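Cell Inspection Checklist - Two-Arm Mug and Coaster Task
Drukix example collection, Levville site, cell 9
Inspection type: weekly, with cell powered and arms on hold unless stated
Shift: Monday, before first recording block

Mark each line OK, FIX or N/A. Anything marked FIX in sections 1 or 2 stops recording until it is cleared. Sections 3 to 5 can be cleared during the shift if the comment says so.

1. Stops and guarding
1.1 Emergency stop within reach of the operator seat - OK
1.2 Stop tested on left arm, then right arm - OK
Comment: Both arms held position. Test again after any firmware change, even a small one.
1.3 Hold-to-run pedal returns freely - OK
1.4 Floor tape in place, no stools inside it - FIX, cleared
Comment: Stool moved back to the bench before the arms were enabled.

2. Arms, rail and cables
2.1 Base plates tight to rail - OK
2.2 Cable conduit clipped along the arm, no rubbing at the elbow - OK
2.3 Loose cable loops at the wrist clear of the fingers through full travel - OK
Comment: Run the slow sweep and watch the right wrist. The loop there is thin and hangs free. It passed, but look at it each time.
2.4 Rail top clean - FIX
Comment: Small dark debris on the rail. Vacuum it with power off. Do not use the air line, it pushes dirt down through the vent panel.
2.5 Boards and wiring below the rail undamaged - OK
Comment: Keep cups with liquid out of this cell. The electronics are open at the front.

3. Work surface and objects
3.1 Fabric walls flat, no folds reaching over the table - OK
3.2 Tabletop free of grit and sticky spots - FIX, can be cleared during shift
Comment: Scuffs are acceptable. Wipe smudges at the break.
3.3 Mat flat and not curling at the corners - OK
3.4 Mugs free of chips and cracks - OK
3.5 Mugs clean inside - FIX
Comment: Dark specks in the bottom of one mug, plus a short fiber. Wash and dry the whole set before the next block. Residue shows up clearly in the wrist view, and we do not want the model learning to tell mugs apart by their dirt.
3.6 Coasters match the set list for the block - OK
Comment: Changing coasters between blocks is allowed. Write the change in the log before the first example, with the block number.

4. Cameras and recording
4.1 Fixed camera tight, both grippers in view at the back of the table - OK
4.2 Wrist cameras tight, lenses wiped - OK
4.3 Wrist view shows finger tips when closed on a mug - OK
4.4 All streams start on the same trigger - OK
4.5 Free disk space for a full block (80 examples) - OK
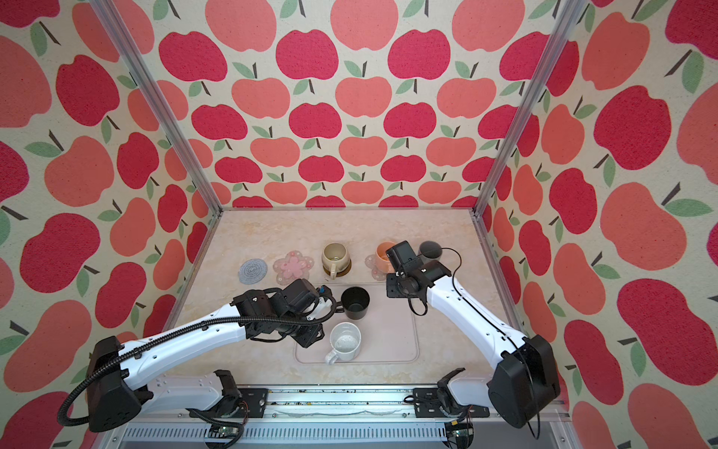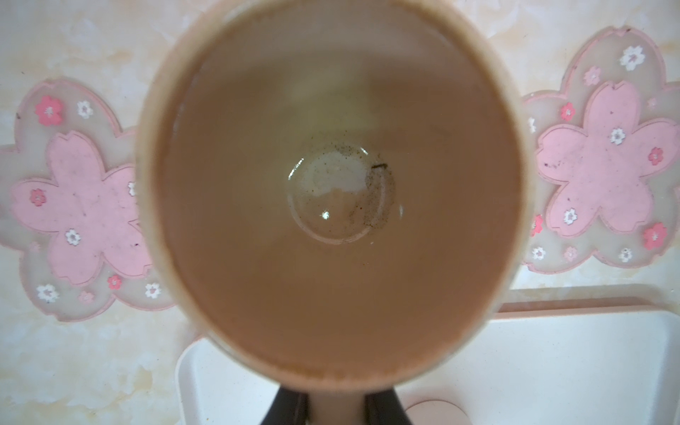
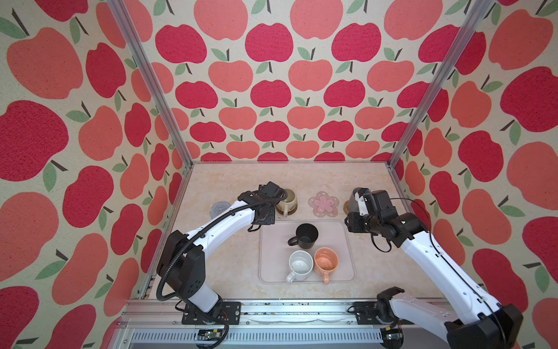 Cell 9, mug and coaster task. First and third: fixed camera. Second: wrist camera, mug interior (see 3.5).

5. Example quality, spot check
Recorded to date for this task: 856 examples. Reviewed for this inspection: 282.
5.1 Start layout varies from one example to the next - FIX
Comment: Too many starts in the reviewed lot have the same mug in the same spot on the mat. Use the layout cards from Coughlan and draw a new one each time, including after a failed try.
5.2 Handle direction varies - OK
Comment: Better than in October.
5.3 Both arms get a fair share of the picks - FIX, can be cleared during shift
Comment: Operators are favoring the right arm. If a mug can be reached by either one, alternate.
5.4 Grippers approach without knocking the rim - OK
Comment: Light contact is fine to keep. Mark a tipped mug as failed and keep the recording, do not delete it.
5.5 Mug fully released before the arm backs away - FIX
Comment: In 9 of the reviewed examples the arm started back while one finger was still touching. The coaster slid in most of these - the flower-shaped ones move easily. Tag them "drag" so they can be left out of the next training run.
5.6 No hands in view between start and stop - OK
5.7 Task text matches what was done - OK
Comment: Use "mug" throughout. Some older entries say "cup" for the same object and will be changed when the lot is sent to Gatport.

6. Actions before next block
- Vacuum rail, power off and locked (2.4)
- Wash and dry all mugs, check inside under the bench lamp (3.5)
- Put layout cards back at the operator seat (5.1)
- Show the release clips to both shifts (5.5)
- Repeat 2.3 after cleaning, as cables may be moved by the vacuum hose

Result: recording on hold until 2.4 is cleared. All other open items may be closed by the shift lead and initialed on the paper copy at the cell. Next inspection same day next week, same form.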